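Home | Benches | Intake | Checklists | Parts Cage | Contact

SKERNTON REFURB — BENCH INSPECTION CHECKLIST
Tower cases, board left in the case
Wed 10 May
Lot: Panganiban returns, 828 units on the manifest
Marks: OK / FIX / HOLD. Comments go under the line they belong to.

1. Paperwork

1.1 Lot number on the case matches the manifest. OK
1.2 Seller's condition note read. OK
Comment: It says "tested good, light use." Every lot says that. I give it no weight and neither should whoever picks this up after me.
1.3 Sticker count agrees with the shelf count. HOLD
Comment: Manifest says 828. I'm not signing for that number until somebody has walked the shelf.

2. Power and static

2.1 Cord out of the wall and off the bench. OK
2.2 Ground point tested at start of shift. OK
Comment: The tester gave a green light. It also gave a green light in January with the lead hanging loose, so I put a meter on it as well.
2.3 Side panel off and stored flat. OK

3. CPU socket, outside

3.1 Metal bracket sits square, no bent rim. OK
3.2 Load lever present. OK
3.3 Nothing resting on the memory slots that could scratch them. OK

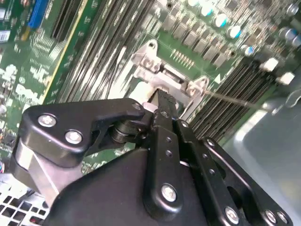
Item 3: socket bracket and memory slots.

Comment on 3.1: OK by eye, for what that's worth. The form wants a yes or a no and gives me no way to write "looks fine, didn't measure." Serkmont sells a flatness gauge for this. I've used it. I got three different readings off one bracket and went back to a straightedge.

Comment on 3.3: Tools travel over those slots more than people think. Look along the slots with a side light before closing up.

4. Socket cover and contacts

4.1 Cover present where the unit arrived with one. OK
4.2 Cover is the right one for the socket. HOLD
Comment: "Fits" is a low bar. Covers get swapped between boards all the time and I want the part list before I mark this.
4.3 Cover lifted straight, no sliding. FIX (wording)
Comment: The current sheet says "remove cover carefully." Carefully how? Change it to "lift straight up, do not drag."
4.4 Contacts checked under magnification at 10x. HOLD

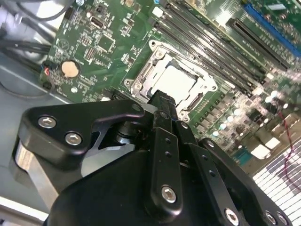 Item 4: pale cover in the bracket, load lever on the right.

Comment on 4.4: I'm told the contacts on these were looked at before shipping. By whom, and with what? There's no initial on the line. A line without an initial counts as not done on my bench. One bent contact can pass a quick power-on and come back in a month as a "memory fault."

4.5 Covers that come off go in the tray, not the trash. OK
Comment: We bought 400 spares last time because they'd been thrown out. The order form now wants 1,000, and I'd like to see the math on that.

5. Case metal around the board

5.1 Ribbed panel free of sharp burrs. OK
5.2 Dust and specks wiped from the panel and the bar below it. FIX

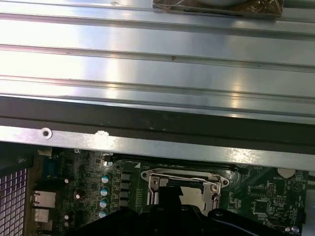

5.3 Screw holes clear. OK
5.4 No loose bits above an open socket. FIX
Comment: Wipe the metal before the cover comes off. The sheet has it the other way round, with cleaning in section 5 and the cover in section 4, and I can't believe it has stayed like that through two revisions. Anything sitting on that bar is a short trip from the contacts. A white spot on gray metal might be a paint chip or might be residue, and I wouldn't guess from a distance. Test it with a dry swab. If it moves, it goes in the bag with the unit number. If it doesn't, write "fixed mark" and leave it alone.

5.5 No canned air inside the case. OK
Comment: Gatik's guide allows it. Ours doesn't. It moves dust from where you can see it to where you can't.

6. Close out

6.1 Lever condition noted as found, open or closed. FIX
Comment: There's no box for this. I've been writing it in the margin.
6.2 Second person has looked at the socket. HOLD
6.3 Unit tag signed. HOLD, pending 4.2, 4.4 and 6.2

Overall: not passed. I've been asked whether this could go through as "passed with comments." The form has no such result and I don't want it added. Recheck after the swab test and the part list, same bench, same light.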